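# The long road to picking up a mouse

The plan, as first written on the back of a delivery note, was to build a robot that would tidy a desk. It was going to take a weekend. That was last July, and the desk is no tidier.

I should say at the outset that I am not an engineer. I edit things for a living. My qualifications for robotics are a soldering iron, a tolerance for bad instructions and a subscription to the Wotlow shared workshop, which costs less than a gym and has left me in worse shape. Wotlow is one long room above a tile showroom. It has a blue floor, a 3D printer that works when it is cold out, and enough cardboard to reach the coast.

The machine is called Gadivia. I would like to claim the name means something. It was the name on the side of an old biscuit tin that held the first set of screws, and by the time we thought of anything better it was on all the folders.

## An arm, and then no arm

Gadivia began as an arm. The kit came from a small outfit called Prasertsri, which sells the parts for a six-jointed desktop arm along with a manual that assumes you already own one. I put it together over four evenings and took it apart over five. When it finally moved, it did so with great conviction in the direction of my tea.

Getting an arm to move is a solved problem, I was told by several people on the Wotlow forum, none of whom offered to come round. The unsolved part is getting it to move for a reason. You can write out every step by hand: go forward, go down, close, go up. Then somebody shifts the mouse an inch to the left and your robot picks up a handful of desk.

The other way is to show it. You do the job yourself, over and over, with a tool that has the same fingers as the robot and a camera that sees what the robot would see, and you let the software work out the rest. So the arm went on a shelf and I built a gripper with a handle on it. For most of the winter the robot in this story has been me.

The fingers are the part I'm proudest of. They are ribbed wedges, printed in a soft plastic that came in magenta, because magenta was on offer. Squeeze one against a thing and the ribs give, so that the finger wraps a little around whatever you're holding. My first batch was too stiff and my second had the grip of a wet glove. The eleventh set is the one in use. Each is screwed to a white plate with three screws, a number settled on after one let the finger spin and two let it wobble.

## Doing it 50 times

The first proper task was the mouse. It had to be something small, light and cheap to replace, with a shape that isn't quite a box and isn't quite a ball. You come in over the wrist rest with the fingers open, stop with one either side, close, lift, move it, put it down and go back to where you started. A child could do it in a second. I was allowed to take longer.

I did 50 of them on the first Saturday and was unbearably smug until I read the advice again and saw that 50 was the figure for finding out whether your cables were plugged in. The figure for learning anything useful was 500.

There is a state of mind that sets in at that sort of repetition. By the second hundred I had opinions on the mouse's weight distribution. By the third I had begun to notice my own habits, which is a pity, as the software notices them too. I always came in slightly from the right. I paused before closing, for no reason, like a man about to sign something. A robot taught by me would do both of those for ever, so I had to learn to pick up a mouse in ways I would never pick up a mouse.

The desk, meanwhile, stayed as it was. My first instinct was to clear it and get a nice clean background. Every guide I found said to leave it alone. A robot that has only seen a spotless desk goes to pieces at the sight of a biro, and a desk-tidying robot is going to see some biros. I have never been so pleased to follow instructions.

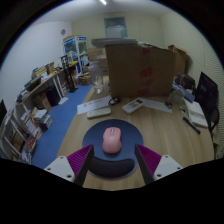

## What it costs, and what it costs you

People ask about money first. The gripper itself was cheap: printed parts, screws, a hinge I got wrong twice and a wide-angle camera that makes any room look like the inside of a goldfish bowl. The arm was the real expense and has so far earned its keep by holding down some post.

The storage came as a surprise. Each attempt is a short video with a good deal of extra numbers attached, and 500 short videos will fill a laptop that was already full of other people's holidays. I bought a drive from Memomthorpe, a refurbisher on the ring road who sell them by the box and test them, they say, by hand. It has behaved perfectly. I back it up to a second one all the same.

Then there's the space. If you're doing this at home, you need a table you can walk away from, and most households have views on that. I lasted a fortnight in the kitchen. At Wotlow a desk is yours for the month if you put your name on it, though things do drift on to it from neighbouring projects, and once a thing has drifted on to your desk it becomes, by the custom of the place, your thing.

A few notes for anyone tempted:

- Print the fingers first and the handle last. You will redo the fingers.
- Tighten every screw on the mounting plates before each session. A loose finger spoils a whole afternoon of recordings and you won't spot it until the evening.
- Keep your hands, sleeves and watch behind the camera.
- Throw away the bad attempts the same day, while you can still remember which ones you fluffed.
- Eat something.

## Back on the arm

The fingers came off the handle and went on to the arm for the first time last month. I had trained the thing overnight on a borrowed graphics card. I set out the mouse, pressed the key and stood well back with my tea.

It came in from the right. It paused. It closed on the mouse, lifted it, carried it a hand's width and let go a little too early, so that it landed with a clack. Out of the next ten tries it managed six, and two of the failures were my fault for leaning on the table.

Next is the remote control, a flatter and more slippery customer, and I have already printed a new set of fingertips for it. They're also magenta. There was a lot of it left on the reel.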